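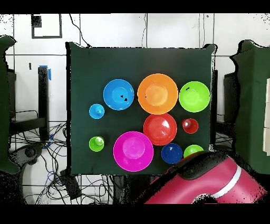

4.2 Changes to the sorting task

Figure 3. Bowls on the green work surface at the Gostisley site, with the arm at the lower right.

Before the arm was installed, returned bowls at Gostisley were sorted by hand at a single bench. One member of staff took each bowl from the surface, checked it for marks and placed it in a stack by size. The task was shared between kitchen staff in short turns and had no separate job title. At the Folla site, which served as the comparison, this arrangement was kept throughout the study.

Under the new arrangement the arm handles the bowls and a member of staff attends it. The attendant spreads the bowls on the surface, responds to stops and inspects the stacks. The bowls differ in size and colour and are not set out in rows (Figure 3). Some of them touch, and the arm itself can hide a bowl from a person standing nearby. Attendants reported that both conditions affected how they laid out a load. Of the 23 staff interviewed, 12 said that they now spaced the bowls more widely than they had when sorting by hand.

Inspection was the part of the work that changed most. Small dark marks on the inside of a bowl had previously been noticed while it was being held. With the arm in use, checking became a separate step, done by eye before the load was released. The work plan supplied by Gullano allowed no time for this step. It was added in August at the request of the staff, and eight of those interviewed described it as the most tiring part of a turn.

The length of a turn also changed. Hand sorting had been passed on whenever another person was free, whereas attending the arm required a trained person to remain for a full period of 37 minutes. Staff without the training lost access to a seated task. Wu, the second site to adopt the arm, trained all kitchen staff before the first load and did not report this effect. The consequences for the rota are treated in Section 4.3.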